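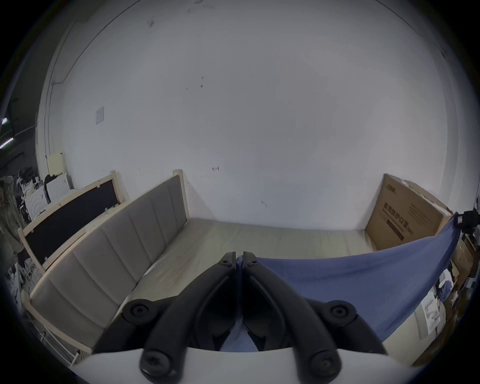

Sekance Laundry Pages
Bed Folding FAQ
Last updated 11/12/18

We love folding on the bed, and judging by our inbox, so do a lot of you! These are the things people ask most after trying the Lireck fold for the first time.

Why the bed and not a table?
Space, mostly. You can lay a shirt out flat with both sleeves open and still have room for the finished pile. It's also at a nice height if you like to fold sitting down (I do, with the radio on). A table works fine too, if yours is big enough and you can keep it clear.

Do I have to make the bed first?
Pull the sheet reasonably smooth and you're good. A few soft creases won't hurt anything. A thick comforter is another story, so fold that back or you'll be chasing the shirt around a hill.

How many folds is it?
For a T-shirt, 6. Two sides in, two sleeves back, then bottom to middle and over again. It feels like a lot on the first shirt and then your hands just go!

What about thin, slippery shirts?
These are my favorites, because they pack down so small. Start with the shirt spread out loosely in the middle of the bed, pull one sleeve out to the side, then the other, and smooth from the collar down with a flat palm. The light blue AIRism one below is spread out loosely, still crumpled, with one sleeve out to the right. 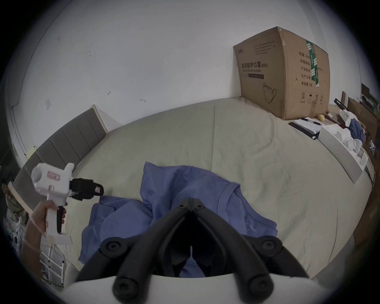
Can I leave other stuff on the bed while I fold?
Sure. A box against the wall, a notepad and pen, whatever you've got. Keep a clear patch in the middle twice as wide as your biggest shirt and push the rest to the side.

Which way should the shirt face?
Front down. The Gallardo version starts front up and gives you a hidden neckline, and some people swear by it for suitcases. Try both on the same shirt and see which one you like.

Mine come out different widths. Help!
Fold the first one, then use it as your guide for the next. A magazine laid down the center of the back works great too. By shirt 8 or so you won't need either.

Do I need to iron first?
For tees, no. Smooth them out by hand and fold them as soon as they're dry. Button-ups get their own page, coming in June.

Is there a printable version?
Yes! Ask for the Futov sheet through the contact form. It fits on 2 pages, with sweaters and pajama pants on the back.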